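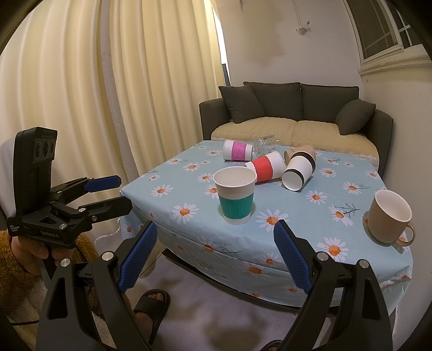 I've now moved house 3 times in the same town and I would like to say a few words about Sastton, a place you can walk across in the time it takes to eat a pasty.

The first move was across the river. The second was back. The third, finished last night at an hour I don't wish to discuss, was 200 yards up the same road. You'd think 200 yards would be easy. You would hire a van anyway, because of the wardrobe.

The van firm charges the same for 200 yards as it does for the next county. I asked. The man on the phone said the lifting is the lifting. I've been turning this over ever since and can't find the hole in it.

Things I carried by hand, because it "wasn't worth putting them in the van": a lampshade, the ironing board, a drawer full of batteries of unknown health, four coats (worn), a fern. The fern went on the last trip and got more hellos from the neighbours than I've had in six years.

The wardrobe is a Virkby. If you've never owned a Virkby, it's the sort that goes together once. It says so in the booklet, in small type, after the page where you've hammered in the back. Ours has now gone together three times and leans like someone listening at a door.

Broadband update for those following along. Flomix say the line at the new place will be live "in due course". The line at the old place, which I no longer live in, is working beautifully. I can very nearly see it from the bathroom.

Rang Flomix again. They wanted to know if I'd tried turning the router off and on. I said the router was in a box. They asked if I could turn the box off and on. I don't think they meant it as a joke — there was a pause after it, and then some typing.
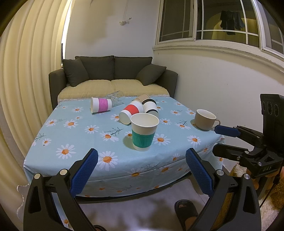

Meanwhile the deposit. We paid 175 extra for "professional cleaning" and then cleaned the place ourselves anyway out of sheer embarrassment, so the professionals will be arriving to find an oven better than their own.

Redirecting the post costs 60 quid. For 200 yards! I could stand at the old gate in a hat and do it for half that. I paid, obviously. First thing to come through the new door was a letter telling me I'd paid.

Best part of the whole business was tea from the Lodhi, the takeaway on the corner, which is now our nearest by two doors. I gave them the new address and the lad said "oh, you've gone up in the world". It is uphill, to be fair to him. I've felt it in both knees since.

The last tenants left us one curtain, a key that fits nothing, and a note saying the boiler "likes to be asked twice". I've asked it five times. It's November 2021 and I'm writing this in two of the four coats.

Anyway, the landlord popped round this morning to say welcome, and to mention he might be selling in March.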